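Preparing Donated Clothing for the Dirulen Clothing Room

Dirulen accepts clean, wearable clothing for adults and children throughout the year. The steps in this guide apply to households, schools and workplaces that collect on our behalf. Items prepared in this way can be placed on the shelves the same day they are received.

Before you begin

You will need a flat surface, a lint brush, paper labels and medium cartons. Each carton should weigh no more than 30 pounds when full. Plastic bags are not accepted at the Clomdale entrance.

Step 1. Check each item

Examine the collar, cuffs, underarms and hems in good light. Turn out all pockets. Set aside anything with stains, broken zippers or holes larger than a pencil point. These items may be sent to the Joridell textile recycling bin instead. 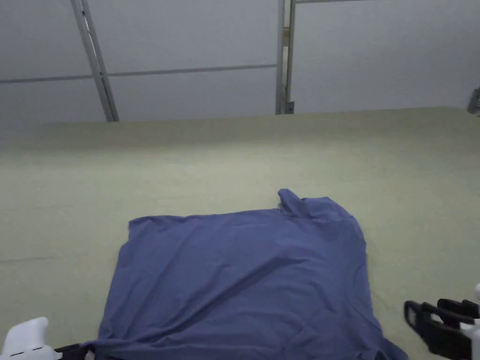

Small repairs are welcome but not required. A missing button may be replaced with one of similar size and color. Please do not use iron-on patches on school clothing.

Step 2. Wash and dry

Wash all items with unscented detergent and dry them completely before packing. Cotton that has been stored for a long period should be washed again, even if it was clean when put away. If an iron is used, keep the temperature below 110 degrees Celsius for synthetic fabrics.

Step 3. Fold by type

Fold shirts in thirds lengthwise and then in half, with the neckline facing out. Fold trousers along the leg seam. Sweaters should be folded and never hung. Keep sets together with a strip of cotton tape.

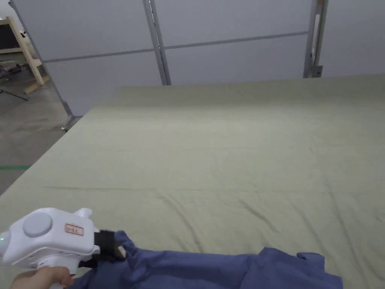

Blue garment on a cloth-covered table.

Step 4. Sort and label

Sort folded items by size first and by type second. Write the size range, the type of clothing and the name of your group on one long side of the carton. Cartons marked "mixed" are opened last and may wait until the following week. No more than 4 sizes should be placed in a single carton.

Clear the table between sizes and check the floor beneath it for stray socks and belts.
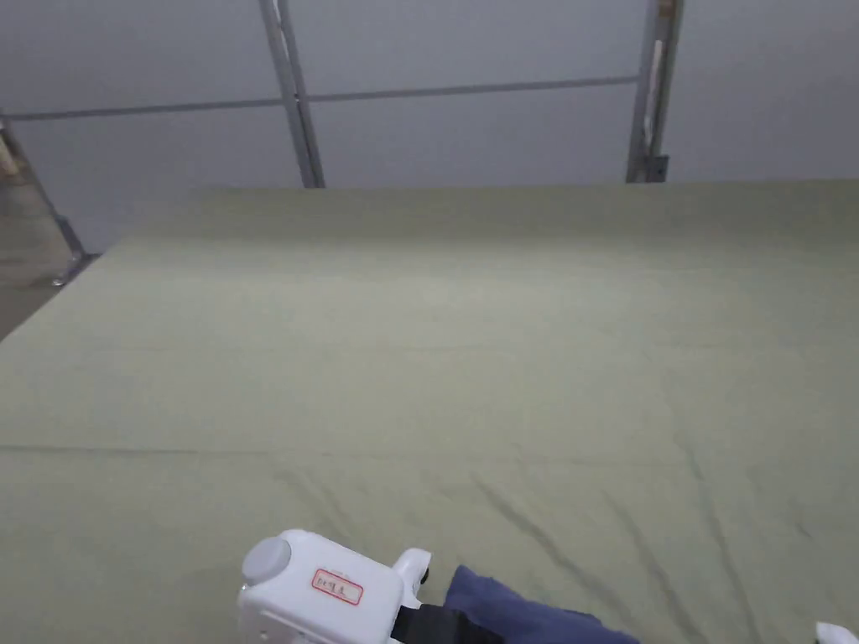 Step 5. Deliver the cartons

Deliveries are received on Tuesday from 9:30 a.m. until noon at the Clomdale entrance. Groups bringing more than 30 cartons must arrange a time in advance with Aroha Trevaskis, Donations Coordinator. Receipts are issued at the desk on request and cannot be mailed.

Winter coats are not accepted after the end of May. Collection of coats resumes in the fall.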